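Handout 4: Working Rules for Hand-Held Gripper Recording
Course lead: Hala Masri
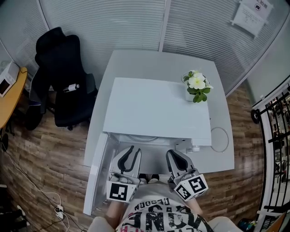 Figure 1. Both grippers pointed into an open desk drawer, marker cubes in place.

These rules apply to every session in the Minden exercise.

Keep the printed faces of each marker cube clean and uncovered. Sleeves stay clear of the cubes.

Open the drawer fully before you reach in. Do not lean on it.

Coil spare cable and keep it out of the gripper path. Cables on the floor go along the wall.

Move at a steady pace. A take may last up to 51 seconds. If you drop an item, finish the motion, stop, and mark the take as failed.

Log sheets go to Efua Zakaria at the end of the session.

Reading for next time: Valdovinos notes, page 38.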